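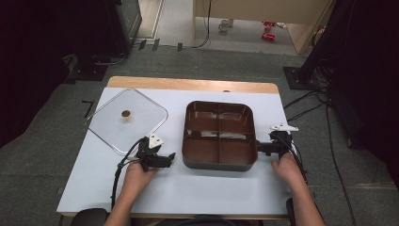

The school meals service in Stindthorpe serves 1459 lunches on a normal weekday, and until March it had changed very little in a generation. Food was cooked at a central kitchen in Avemwood, loaded before ten o'clock and driven to the schools. By the time the last sitting began, the vegetables had been held warm for more than 5 hours.

The new arrangement returns cooking to the schools themselves. Seven kitchens have reopened, each with its own cook and a budget set by the term. Menus are agreed centrally, but the cook may change a dish when a supplier falls short or when pupils plainly dislike it. Fish pie has already gone from two schools. Lentil soup, which few expected to last, is now served everywhere on Mondays.

Merike Rozīte, who directs the service, regards the length of the lunch break as the harder question. Several schools had cut it to half an hour, and younger children at the back of the queue were left with very little time to eat. "A good meal is of limited use to a child who has four minutes for it," she said. Three schools have agreed to longer breaks. The others are still considering the effect on bus times.

Costs have risen. The council accepts this, and points to the amount of food thrown away under the former system — a figure it did not record with any care and is now attempting to establish. Jianhua Shi, head cook at the Jevham school, keeps a daily note of what comes back on the plates. Carrots return in quantity when boiled and hardly at all when roasted.

The arrangement will be reviewed before the autumn term. Parents may attend a lunch by writing to the school office.

Comments

Jakubowski
My two have stopped asking for packed lunches. The portions are small for the older one, though.

P. from Avemwood
What happened to the staff at the central kitchen? The article does not say.

lunchqueue
Roasted carrots, yes. Please bring back the fish pie.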